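I have a confession. I watch those luxury home shows the way other people eat chips, straight from the bag and standing up. Last night it was one with a 600-bottle wine wall, lit from behind like an aquarium, and a host who kept gasping at it. The owner, a cheerful man in very white sneakers, said he doesn't drink much.

I laughed, and then I got annoyed, and I've been annoyed ever since. So let me get it out of my system.

These shows are looking at the wrong things! I don't care about the wine wall. I want to see the drawer where the batteries go. I want to know where a family with three kids and eight bathrooms puts the wet towels, and who walks back to the kitchen at 11 at night when somebody forgot their water. (It must be a hike. In the Oberholzer house, the one from the January special, the host got winded between the pantry and the stairs, and they left it in.)

My friend Imelda Calimlim cleaned big houses for years before she opened her own place, and she says the same thing happened in nearly all of them. The family lived in three rooms. The rest got dusted. There was a music room out on Derkgate with a grand piano, and what she remembers is that the bench still had the plastic on its feet. People spent their evenings squeezed together on one couch next to the kitchen, same as at my house, except my couch is uglier.

I'm not against money, and I'm not against showing off a little either. If I came into a fortune tomorrow I'd do something ridiculous with the bathtub. But I do think these programs have taught a lot of us to shop for houses we'd only enjoy on camera. My cousin Rodel Macapagal turned down a lovely place because it had no "wow moment" when you opened the front door. Rodel comes in through the garage!

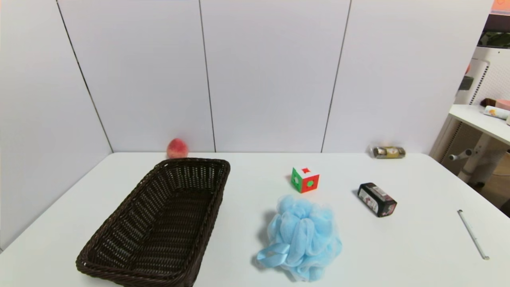

He ended up with a double-height entryway that costs a fortune to heat, and a light fixture he can't reach to change the bulbs. He's had a guy out with a scaffold. Twice. When I visit, we sit in the little breakfast nook with our knees touching, and it's the best spot in the house – warm, good light, coffee pot within reach.

So that's the show I'd like somebody to make. Send the host in with no music and let her find the nook. Ask the owners where they sit when they're sick, which door sticks, what they'd rip out if they could. I'd watch every episode, and I'd probably still want the bathtub.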